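## 4. Window sills, stone ledges and ventilation grilles

This section applies to all rooms in Pludwood House which have a stone sill with a slotted metal grille along its front edge. It replaces the guidance issued with the original Hoseo fit-out and takes effect from February 1, 2015. Residents and cleaning staff should read it together with Section 3 (Glazing and blinds).

### 4.1 Permitted use of the sill

The sill may be used for everyday items such as mugs, bottled water, small boxes and house plants. It is not a shelf for long-term storage, and the grille in front of it is part of the ventilation of the room. Air must be able to pass through the slots along their full length.

- The total load on any one sill must not exceed 30 kg.
- Nothing may be stood, laid or taped on the grille.
- Items must not lean against the glass.

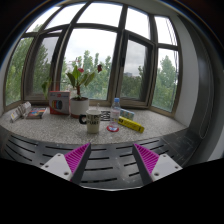
May a hot drink be put down directly on the stone?

A mug of tea or coffee will do no harm to the stone itself, but spills should be wiped up within the hour, as coffee and fruit juice can leave a mark once they have soaked in. A coaster is recommended.

### 4.2 Clearing the sill before cleaning

1. Open the blinds fully and secure the cord on its cleat.
2. Remove mugs, glasses and open drinks first. Take them to the kitchen and do not place them on the floor beneath the window.
3. Close the caps of all bottles and move them to a table.
4. Move boxes and paper packages next. Check that each box is shut at the base before lifting it.
5. Lift plants last, with one hand beneath the pot. Saucers should be emptied into a sink and never over the grille.
6. Pick up small flat objects, such as coins, badges and lids, by hand. Do not sweep them forwards.

**Caution:** Small objects pushed towards the room will fall through the slots. Residents must not lift the grille to recover them. Report the loss to the House Office, quoting the room number.

### 4.3 Cleaning the stone

1. Brush dust away from the grille, towards the glass, and collect it with a dry cloth.
2. Dilute Dufour neutral cleaner as directed on the container. For a full sill, 200 ml of the diluted solution is sufficient.
3. Wring the cloth out well and wipe from one end of the window to the other, following the curve.
4. Rinse with clean water and dry at once. 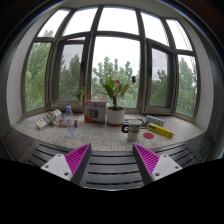

5. Leave the sill clear until the stone is fully dry. On cold or overcast days this may take nearly an hour.

**Note:** Vinegar, bleach and cream cleaners must not be used. Damage caused by these products is chargeable.

### 4.4 Cleaning the grille

Light scuffs on the metal are regarded as normal wear and need not be reported. Dust should be removed with the brush head of a vacuum cleaner, working along the slots. Water must not be poured or sprayed on the grille. The replacement part for a damaged length is Fulent 915, which is fitted only by the maintenance contractor.

### 4.5 Returning items

Heavier items should be placed towards the middle of the sill and well back from the front edge – plants where they receive light without touching the pane. A full inspection of sills takes place each March.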